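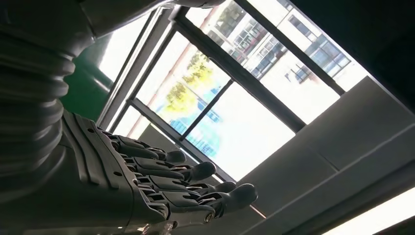
Window side of the sorting room, with the dark green wall and the pale ceiling panels.

The Sorting Room at Clanddale
Photos and notes, April 2018

I was told the new room would change the way I think about parcels. I have been told this before, at Neltulwood, where the big improvement was a second shelf. So I went to Clanddale with low expectations and a notebook, and spent most of a morning looking at a table, a conveyor, some bags and a scanner.

The daylight is good, I'll give them that. The brochure goes on about it for a page and a half and calls the place "a bright, calm space for accurate work." Bright, yes. I have sorted mail under tube lights for long enough to appreciate a window. But glossy plastic next to a lot of glass means glare, and anyone who has tried to read a shipping label through a shiny pouch at ten in the morning knows what I mean. Nowhere in the brochure is there a word about blinds.

The green I could take or leave. Jean Farquharson, who showed me around, says it was picked to be easy on the eyes. There is plenty of it: wall, table, conveyor belt. Maybe it is restful. I'd want to ask someone at the end of a shift.

She also gave me the numbers from the first trial day, which were 261 parcels with 5 sent back for a second look. I wrote them down as given. What I couldn't get was how many of the 261 were nice square boxes, and that matters more than anything else on the sheet. Boxes are easy. Show me a day of soft mailers and I'll start paying attention.

Then there are the sacks, and here I am on firmer ground, having hauled them for years.
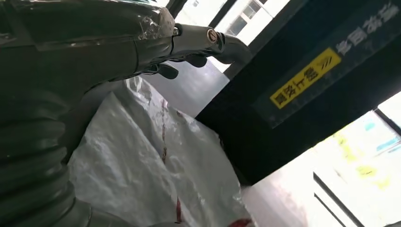

Woven plastic is cheap and very hard to tear, and I understand why every depot ends up with it. It also never lies flat. You open one and it folds itself shut again, and the small stuff slides down into the creases where you won't find it until you shake the thing out. Ballon, who supply the sacks at Neltulwood, sold us a stiffened rim that was supposed to hold the mouth open. It lasted some three weeks. I asked whether Clanddale had looked at rolling cages, and the answer was that sacks are what the parcels arrive in, so sacks are what they deal with. Fair enough, though it sounds to me like a problem passed down the line.

The carpet puzzled me too. Gray tile, with a mottled pattern, the kind you find in an insurance office. Quiet underfoot and probably kind to a dropped parcel. Not so kind to anybody pushing a loaded hand truck, and I would like to see it after one wet winter. Pollock, the fitters, say single tiles can be lifted and swapped. They always say that, and then the color gets discontinued.

Where I will admit to some interest is the scanning station. You put the parcel on a square black plate at the foot of a tall post, and the plate has ruler marks printed along the front edge. A small thing, but I liked it. At my own bench we have a tape measure on a string, and the string is on its third tape measure.

The crate goes on one side of the plate and the belt on the other -- a sensible layout, and one I could have drawn for them on the back of an envelope.

My doubts are with the labels. The whole arrangement depends on the waybill being on top and readable, and soft mailers don't have much of a top. They get folded, they slump, the label wraps around a corner. I asked Jean what happens then. "You flatten it out and try again," she said. Same as everywhere, in other words.
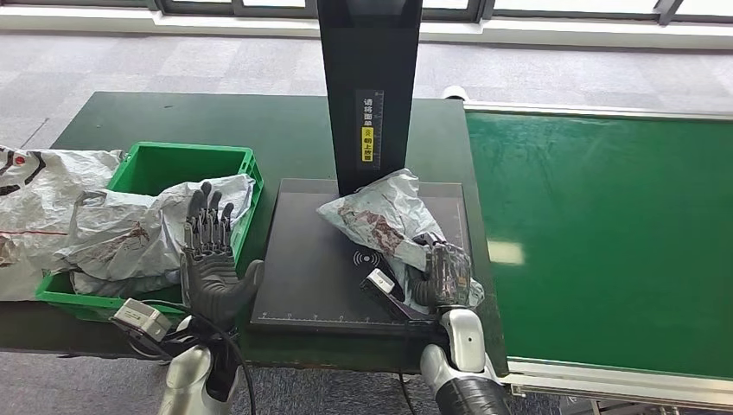

Crumpled white-and-gray mailer on the scanning plate. The Chinese label on the post asks for the waybill to face up -- easier said than done with a package this shape.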